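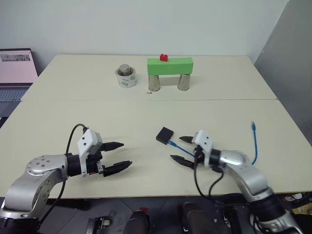 Renow desk refinishing kit - worth 141 dollars?

kultina_desk
May 1, 2021
My cream tabletop has gone dull and I keep getting ads for the Renow kit. It claims 30 minutes of work and a surface that holds up to 1,000 wipes. Has anyone here used it on a painted top? I work on it all day with a laptop and rolls of tape and so on, nothing heavy.

goseck19
1,000 wipes by whom? I looked for the test and there isn't one on their site. Just the number, in a big font.

B. Nikolovski
I used it last July on a kitchen table. Went on fine, looked good. Still looks good. I don't get the hate.

goseck19
Looks good compared to what? Did you leave a patch untreated?

B. Nikolovski
No, because it's my kitchen table and I eat at it.

fbriggs
Fatima from the old finishing board. Read the safety sheet before you spend anything. To me it reads like ordinary water-based clear coat plus a sponge and a scuff pad. A can from the hardware store is 19 dollars. The 30 minutes doesn't include drying either - that's in the small print.

nowakowski_k
Disagree with Fatima a little. Cheap clear coat can go yellow over a light color. Mine did in under a year.

fbriggs
Was yours water-based or oil?

nowakowski_k
Would have to check the can. Might have been oil.

fbriggs
Well then.

kultina_desk
So has anyone tried just cleaning it first? I've only ever used dish soap.

goseck19
Do that. Dish soap can leave a film and you may be about to pay 141 to cover it up. Warm water, clean rag, one corner, see if it changes.

B. Nikolovski
Or buy the kit and be done with it. Some of us like our weekends.

kultina_desk
Trying the corner first. Does the seam between the two sections need anything special?

fbriggs
Keep the rag wrung out and don't let water sit in it.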